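Tabuleiro de arrumação Grellwood, branco com aro preto

Imprimir | Enviar por e-mail

24 de maio de 2022
Por Gunther Fuchs

O tabuleiro Grellwood é uma peça simples, para quem tem sempre coisas pequenas em cima da mesa e quer um sítio fixo para elas. A forma é retangular, o interior é branco e pouco fundo, e à volta tem um aro preto fino. Vendemos este modelo na nossa loja desde novembro e foram já entregues 2000 unidades, a maior parte a escritórios e oficinas de embalagem.

O fundo baixo tem uma vantagem que se nota no primeiro dia: as peças ficam à vista e tiram-se com dois dedos, sem virar nada. Para objetos altos ele não é indicado, e nesse caso aconselhamos a caixa Heitmann, que tem a parede de 9 cm.
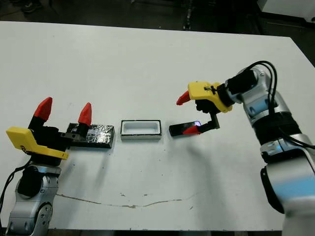 Muitos clientes perguntam em que posição se deve pôr o tabuleiro. Eu prefiro com o lado comprido para a frente, no meio da mesa, e as coisas que esperam para ser guardadas ficam à esquerda e à direita. Numa mesa branca o aro escuro ajuda bastante, porque o olho encontra logo a borda.

Para limpar chega um pano húmido e um pouco de sabão neutro. Não se deve usar esponja áspera. O tabuleiro é fornecido à unidade ou em conjunto de 5, e o preço de cada um é de 19 euros. No conjunto o transporte está incluído. As encomendas saem do armazém de Drilledden.

Comentários

Novent: Comprámos um conjunto para a bancada de expedição. Cumpre bem, mas gostava que houvesse também em cinzento.

Ludger Schmieder: Alguém sabe se os tabuleiros encaixam uns nos outros quando estão vazios? Tenho pouco espaço na prateleira.

Gunther Fuchs: Bom dia, Ludger. Podem-se empilhar, mas não encaixam. Para a prateleira conte com a altura inteira de cada um.

Ludger Schmieder: Obrigado, então levo só três.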